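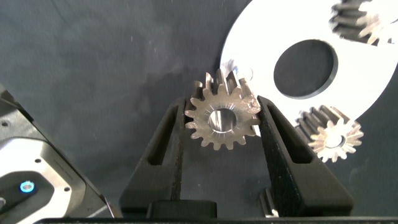
Zahnrad zwischen den Fingern, Samstagvormittag, Leihwoche Tag 2.

Ich wollte heute eigentlich nur kurz in die Werkstatt, und dann war es halb vier und ich hatte noch nichts gegessen. Der Prakden-Greifer ist schuld! Telmo Carrasco von Koriren hat uns das Set für 10 Tage dagelassen, Greifer, Handgelenkkamera, Software, ein viel zu dickes Handbuch, und seitdem spiele ich damit herum wie ein Kind (ein Kind mit Lieferterminen, leider).

Also, Zahnräder. Das ist ja das, was wir am Ende brauchen: Stirnräder greifen, hochhalten, einlegen, nächstes. Die schwarzen Finger werden nach oben hin schmal, und genau dort oben klemmt das Rad, links und rechts an den Zähnen. Auf dem Kamerabild sieht man es richtig schön, die Bohrung glänzt innen wie poliert. Ein bisschen schräg sitzt es. Fürs Einlegen auf die Welle wäre mir gerade natürlich lieber, aber da muss ich wohl an den Greifpunkt ran, Kapitel irgendwas im Handbuch.

Was mich nervt: das Licht. Von oben knallt es auf die weiße Scheibe und die Räder spiegeln wie verrückt. Ich habe deshalb den dunkelgrauen Stoff untergelegt, der hilft, zieht aber Fussel an ohne Ende. Morgen die Kleiderbürste mitbringen.

Das Einrichten ging dafür flott. Die Software heißt Willodex und sieht aus wie von 1998, aber ich habe mich nur einmal verlaufen, im Menü für die Greifkraft. Die steht jetzt auf einem Wert, den ich mir auf die Hand geschrieben und dann abgewaschen habe. Super.

Und der Preis! 265 Euro im Monat zur Miete, Wartung inklusive, oder 576 mit dem zweiten Fingersatz, den ich, glaube ich, gar nicht will. Das Angebot von Aguirre liegt noch ungelesen im Auto. Ich sollte es fairerweise lesen, bevor ich mich hier komplett verliebe.

Telmo ruft am Montag an. Bis dahin will ich das mit der Schräglage im Griff haben und ihn fragen, ob man die Fingerspitzen einzeln nachbestellen kann. Jetzt erst mal Nudeln.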